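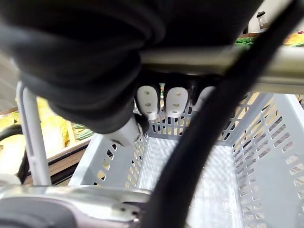
Pralden brings back the Laltis slotted basket in light grey

DRUSTITZ, July. Pralden, the household storage company, will start selling its Laltis plastic basket again this month after a break in production. The basket is rectangular, light grey, and has rows of long rounded slots in its walls. It will be sold through the Pralden shop in Drustitz, through the company's mail order service, and in Kong housewares stores.

The Laltis was part of the Pralden range for many years and was dropped when the mold wore out. Customers kept writing in to ask for it. Some wanted one more to match the ones they had at home. Others had broken the rim of an old one by standing on it and wanted to know if parts could be had. Parts were never sold for the basket and will not be sold now, but a new mold has been cut and the first baskets have left the plant.

"We had a drawer of letters about it," said Slavica Tomić, who runs product development at Pralden. "Most of them were short. Where is the grey basket, when is it coming back. I answered a lot of them myself and I had to keep saying I didn't know. Now I can write back with an order number."

The order number is 3106, the same as before. Older catalogs list it under the same number in white and in blue. Those colors are not being made at this time, and orders for them will be filled in light grey only if the customer agrees to it.

What has changed

The outside measurements of the basket are the same as those of the old one, so new baskets will sit inside old baskets and the other way around. Shelving and pull-out frames that were bought to fit the Laltis will still take it.

The edges of the slots have been softened. On the old basket a thin ridge of plastic was sometimes left inside the slots after molding, and knits and tights could catch on it. The new mold closes more tightly, and each basket is checked by hand before it is stacked for shipping. Customers who find a rough slot can return the basket to any place that sells it, with or without a receipt.

The rim is thicker. This adds a little weight. Pralden made the change after going through the returns from the last years of the old basket, where a cracked rim was the most common complaint by a long way. Most of the cracks were near a corner, and the corners now have more plastic in them too.

The plastic is colored all the way through. Scratches will show less than they did on the old white baskets, which yellowed in sunny rooms. Grey was picked mainly on the strength of store sales in the last two years of the old range, when grey outsold both other colors.

Uses

The Laltis was first sold as a laundry basket, and that is where Kong stores will stock it. The slots let air through to clothes that are waiting to be washed. They also make it easy to see from the side what is in the basket, which helps if there is one for towels and another for everything else.

Letters from customers show it being used for plenty more than that. People keep toys in it, and shoes by the back door. One family in Drustitz uses theirs for firewood, which Pralden does not advise, as bark and grit come out through the slots and the basket was not tested with that kind of load. A school kitchen has a row of them for aprons and dish towels. Several people use one to sort the contents of a closet when they are clearing it out, with one basket for things to keep and one for things to give away.

Small items such as pens, buttons, and building bricks can fall through the slots. Pralden suggests a bag or a box inside the basket for these. A cotton liner was sold with the old basket for a time. It is not coming back this year.

The basket can be rinsed in a tub or shower and left to drain. Warm water and dish soap are enough for most marks. It should not be put in a dishwasher or left against a heater or stove. Scouring powder will dull the surface.

"I have had mine next to the washing machine since before I worked here," said Tomić. "It has been to the beach, it has carried a cat to the vet with a second basket tied on top, and it has a burn on one side from an iron. I'm keeping it. I did bring the new one home to try it and my daughter took it for her room the same evening."

The company asks customers not to use the basket as a pet carrier.

Testing

Before the new mold was approved, Pralden sent sample baskets to 13 households in and near Drustitz. They were asked to use the basket as they would any other and to write down anything that bothered them. The samples were then sent back and looked over at the plant.

Two changes came out of this. The first samples had a very smooth underside and slid on tile floors when pushed against a wall, so the final basket has a light texture on the bottom. The stacking fit was also loosened slightly. Several households reported that two baskets left stacked with something heavy in the upper one were hard to pull apart afterward.

One request could not be met in time. A number of the households asked for a lid. Pralden has drawn one up and may offer it later, but there is no date for it and stores will not be able to take orders.

Price and availability

The Laltis basket costs $13. The price is the same in the Pralden shop, by mail order, and at Kong stores. Mail order customers pay shipping on top of this. Baskets are shipped nested, and the shipping charge for two is the same as for one.

Kong will carry the basket in 70 stores to begin with. Stores that do not have it on the shelf can order it in under number 3106. Schools, laundries, and other buyers who need larger amounts should write to the mail order office directly and say how many they want and where they should be delivered. Orders of this kind are packed on pallets and cannot be picked up from the shop.

The Pralden shop in Drustitz will have the basket on sale from Saturday at 9 a.m. The shop will be open until 4 p.m. that day. Old Laltis baskets that are cracked or broken can be handed in at the counter for recycling, in any color and in any condition, as long as they are empty and reasonably clean. There is no discount for handing one in. Parking is behind the building, and the side entrance has no steps.

Customers who wrote to Pralden about the basket and gave an address will get a card in the mail with the order details. Those who have moved since writing can call the mail order office to have their address changed.

About Pralden

Pralden makes baskets, bins, drying racks, and shelf inserts for homes. The company's plant, mail order office, and shop are in Drustitz, on the same site. The Laltis basket is made at the Drustitz plant.

Press contact

Slavica Tomić
Product Development
Pralden, Drustitz

Sample baskets can be lent to newspapers and magazines on request. Please say in your request whether you need one or more, and allow a week for delivery. Samples should be returned to the mail order office after use.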